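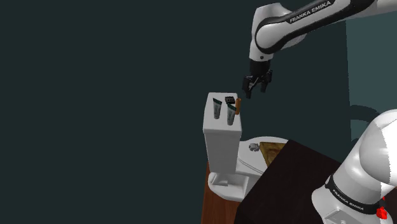
Tallby Good Practice Pack, Second Edition: 44 Rules and a Checker That Likes Paperwork

Reviewed by Raelene Rutherford, August 2018

I come to any product with "good practice" in the title expecting to be sold a binder. The Tallby pack is a binder, plus a piece of software that reads your simulation logs and tells you whether you followed the binder. Vesent sells the two together for $614 per seat. The rules are meant for people testing robot arms on household pick and place jobs in simulation, before anyone lets the real arm near a real bathroom.

We ran it for seven weeks in our Brurnville office, mostly on a bathroom setup: one arm, a toilet, a table, and small stuff standing on the tank lid, toothpaste-style tubes among it. It's a nasty little job. The lid is narrow, tubes stand close together, and a gripper coming down for one thing has every chance of knocking its neighbor. If a rulebook can help anywhere, it should help there.

What the rules get right

Rule 9 says you must write down the approach height and the clearance to every nearby object before the run, and you may not edit them afterward. Good. I have watched too many people decide what "safe clearance" meant once they'd seen the result. Rule 12 makes you state whether a touched neighbor counts as a failure or only a knocked-over one does. Also good, and it started an argument in our office that we should have had years ago.

The section on naming parts is dull and I'd keep all of it.

Where I stop believing it

The checker is the trouble. It scores the log, and the log is whatever you chose to record. Paweena Sukprasert, who sits across from me and has less patience than I do, turned off contact recording entirely and the pack still gave her run a pass with a note saying "documentation complete." Vesent's support desk told us this was by design, as contact recording is "recommended" under Rule 31. Then what is the badge for?

Rule 27, on camera views, bothers me more. It asks for one overall view and one close view per task, and leaves the close view up to you. You can point it at the gripper and lose most of the arm, or point it at the object and lose the fingers. Both satisfy the rule. I would want a minimum: the fingers, the thing being handled, and the surface under it, all in the same shot,

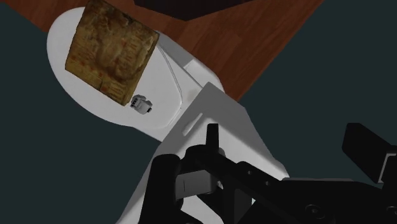 and I would want the pack to say what happens when something else blocks part of that view. It doesn't. The older Rakena checklist, which is free and four pages long, at least tells you to throw out a run if a reviewer can't see the grasp point. Tallby asks you to "use judgment," and judgment is the thing I was paying to have pinned down.

There's also nothing on surfaces. A flat table and a rounded, glossy toilet are treated the same. Friction values get one line in an appendix, with no advice on how to pick them or test them, and a simulated tube will stand happily on a slope if you set them high enough.

Setup and paperwork

Installation was easy. The forms are not. Each task needs its own sign-off sheet, and the sheets can't be copied from one task to the next, so you retype the robot details every time. By July I had a text file of answers to paste in, and I doubt that's the careful reflection the authors had in mind.

The printed binder is nice enough. The index lists Rule 40 under the wrong heading.

Should you buy it?

If your group has no written rules at all, borrow a copy and read the first two chapters. They're clear, and the part about fixing your limits before the run is worth an afternoon of anyone's time. I'd hold off on the software until contact recording is required and Rule 27 has been rewritten by somebody who has had to review the clips. Vesent says a third edition is planned and wouldn't give me a date. We've kept Rules 9 and 12 taped up by the monitors and let the seat lapse.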